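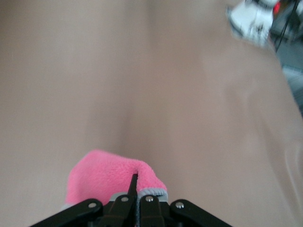 Elmarie Masilela wrote in to ask whether the grasp check can be left at its factory settings when the item and the table cover are both soft, and whether the wrist view alone is enough to decide that a towel has been picked up.

The factory settings suit soft items on a hard, plain table. For soft items on a cloth cover, work through this section first. The wrist view is enough for the first part of the check. The second part also needs the finger position reading, which Nivon takes from the gripper driver.

11 Setting up the grasp check for cloth on cloth

11.1 What the check does

When the fingers close, Nivon compares two things: the outline of the item in the wrist view, and how far the fingers have closed. From these it gives one of three results.

HELD - the item outline reaches the fingers and the fingers have stopped short of fully closed.
EMPTY - the fingers have closed fully and no item outline reaches them.
UNSURE - anything else.

On a cloth cover the most common fault is that a crease in the cover is taken as part of the item. The view at the start of this section has a crease of this kind. It is a slightly greyer beige than the cloth on either side, and it runs down to meet the top of the pink towel. A mask that follows the crease will give an outline that is too long, and the planner will then lift higher than it needs to or refuse the move.

11.2 Before you start

You will need:
- Nivon running, with the wrist camera and gripper driver both shown as Ready
- the cover you intend to use, fitted to the table
- one item of each type you intend to handle
- a login with Setup rights

CAUTION: The arm moves during steps 7 to 13. Keep hands and loose clothing clear of the table, and keep the stop button within reach.

11.3 Teaching the cover

1. Clear all items from the table. Leave the cover on.
2. Open Perception, then Surfaces, and choose New.
3. Type a name for the cover. Names are limited to letters, numbers and hyphens.
4. Press Capture. Nivon stores one view of the cover.
5. Push the cloth with your hand so that it wrinkles, stand back, and press Capture again. Repeat until the progress bar is full. Make shallow, wide wrinkles as well as sharp ones.
6. Press Save.

Note: Capture the cover under the lighting you will work in. A light sheen across the cloth is acceptable. If part of the view is white with no detail, lower the exposure under Camera, then Wrist, and start again from step 4.

Note: Anything visible past the edge of the cover is masked out using the table outline. If you have moved the table, redo the outline (section 9) before you save the cover. Lights and cables beyond the edge can otherwise show up as small false items.

11.4 Teaching the item

7. Lay the item on the cover and press Move to view.
8. Draw a loose line round the item on the screen. Include any border or trim, even where its colour differs from the rest. If the trim is left out, the outline stops short and a good grasp on the edge is reported as UNSURE.
9. Press Grasp. The arm goes down, closes the fingers and waits.
10. Look at the overlay. Green should cover the item only. If it runs into a crease in the cover, press Remove and paint over the part that does not belong.
11. Press Open and Retreat.
12. Bunch the item up a different way and repeat from step 7. Sulastri Pattinasarany suggests including at least one grasp in which the item is folded over a fingertip, and we agree.
13. Press Save when the list shows enough examples for the item to be marked Usable.

CAUTION: Do not press Retreat while the fingers are closed on the cover. The arm will pull the cover with it. Press Open first.

11.5 Settings

Cover contrast (default 191). How different a patch must look from the cover before it counts as item. Raise it if creases are being picked up. Lower it if the item is close in colour to the cover. For a brightly coloured item on a plain beige cover, 197 is a good first value.

Settle time (default 305 ms). The wait between the fingers stopping and the picture used for the check. Long pile springs back slowly, and a longer wait gives a steadier outline.

Join gaps (default Off). Lets two separate patches count as one item. Turn it on when the fingers or a fold hide the middle of the item and trim shows on both sides.

Use finger position (default On). Leave this on for cloth. With it off, a towel lying against open fingers can be reported as HELD.

Change one setting at a time and run the test in 11.6 after each change.

11.6 Testing

14. Open Perception, then Grasp check, and choose Test.
15. Select the cover and the item.
16. Run the test with the item in place. The result should be HELD.
17. Take the item away, smooth the cover and run it again. The result should be EMPTY.
18. If either run gives UNSURE, open the log and read the line marked Reason.

Outline too long: the mask is following a crease. Go back to step 5 and add more wrinkled views.

Outline broken: turn on Join gaps.

No finger reading: the gripper driver has dropped out. Restart it from the Devices page and repeat the test.

Cover caught: the fingers may have closed on the cover as well as the item. Raise the grasp height by one step in Planning - see section 12.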